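Tower memory set: data card

Maintained by Radomir Dumitrescu, Drundari workshop, Dirnemness

Contents
The set covers 126 entries on fitting and removing memory in desktop towers. Each entry has a photograph folder and a line in the index. Spelling of part names follows the Jeswood list.

Layout of an entry
case — outer shell and drive bays
board — socket, slots, cards
memory — module and slot state 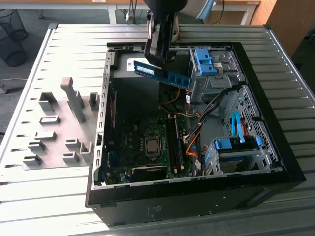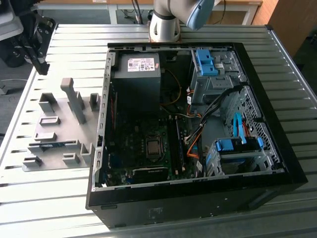
Slot state is recorded per photograph, never per entry. A module counts as fitted only when both end latches are closed; anything else is marked open. One held over the case, like the blue module in the first picture, goes down as open and its slot is left blank. Blue plastic on the drive bays is logged under case, as are the drive cages. Cables are noted by colour only.

Known gaps
Module capacity is missing for 8 entries. The Milošević towers have 4 slots and use the older index columns — convert these before merging. Version 2 drops the field for screw type.

Changes
November: index sorted by case, duplicate rows removed.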